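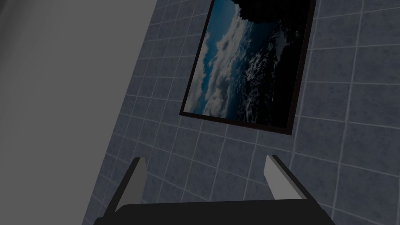 Reading time: 2 minutes

What is a software update?

An app is a long list of instructions that a computer follows. A person wrote those instructions, and people make mistakes. An update is a new copy of the instructions, or of part of them, with some lines changed.

Programmers call a mistake in an app a bug. Some bugs are small, such as a word spelled wrong on a button. Others make the app stop working, and this is called a crash.

What the numbers mean

Most apps have a version number. Take Flellia, a drawing app made by a company called Vernance. Its version number is 3.12.1. Each part has a job:

The first number (3) changes when the app gets a big redesign.
The second number (12) changes when new features are added.
The third number (1) changes when bugs are fixed.

The dots are not decimal points. Version 3.12 comes after version 3.9, because 12 is larger than 9.

How an update is made

Anneliese Kramer is a programmer at Vernance. In April she fixed a bug in the Flellia eraser. If a drawing had more than 1000 lines, the eraser removed the wrong one. She found the instruction that caused the problem and changed it.

The new version then had to be tested. A test is a small program that checks one thing, for example "erase line 42 and see if line 42 is gone." Flellia has 400 tests. If one test fails, the update does not go out, and the programmer looks at the code again.

How it gets to your tablet

The finished update is copied to a server. A server is a computer that sends files to other computers. Your tablet asks the server from time to time, "Is there a newer version?" If the answer is yes, the tablet downloads it.

Before installing, the tablet checks a digital signature – a code that shows who made the file and that it has not been changed on the way. If the signature is wrong, the tablet refuses the update.

Do my drawings disappear?

Usually not. The app and your drawings are stored separately, and an update normally replaces only the app. It is still sensible to keep a second copy of important work. This is called a backup.

Words to know

Bug: a mistake in a program
Version: one particular edition of a program
Server: a computer that sends files to others
Backup: a spare copy

Text: Ingeborg Voß
Last changed: May 20, 2026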